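Search this site
Go

Room tidy, week six

The Skerix club moved its household task into simulation in April, and this is the first post on how that is going. The task is the usual one: the robot gets the name of an object, looks for it in a furnished room, picks it up and carries it to a named piece of furniture. Points are lost for collisions and for time over the limit.

I look after the search planner. Fadwa Abdelaziz has the grasping code and Máté Szűcs keeps the scene files in order. 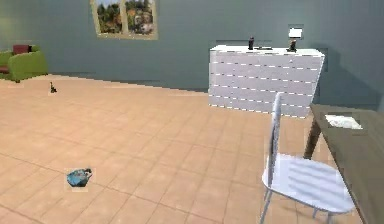
Source: Skerix club, simulator output

The light blue object on the open tiles is the easy case. It has clear floor on every side and the base can approach from any angle. The items on the chest of drawers are harder. They are small and dark, and the dining chair stands in front of the lower right of the drawers, so the planner has to leave room for the base to turn. My first version treated a chair as its seat only and ignored the backrest. That cost us 14 collisions in one evening.

We ran 157 trials on Saturday with the new footprint. Of these, 13 ended in a timeout, mostly on small targets far from the start position. The log came to 1238 lines, which Máté would like shortened.

Sofas need separate handling. The seat is a support surface but the backrest limits the approach, so the planner now only offers poses from the front – the arm comes in over the cushion edge and lifts before it retracts.
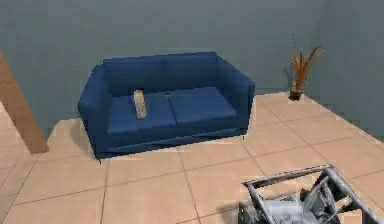 Does the simulator need a dedicated graphics card?
Ours runs without one at low resolution, but a trial takes longer than real time.

Next job is the retry logic. At present a failed grasp sends the robot back to the start of its search list, and that wastes most of the clock.

Comments

Balogh: Are you inflating the chair footprint by a fixed margin or by the base radius?

Miralau: We had the same timeouts. Sorting the search list by distance helped a bit.

Contact | © Skerix club | Back to top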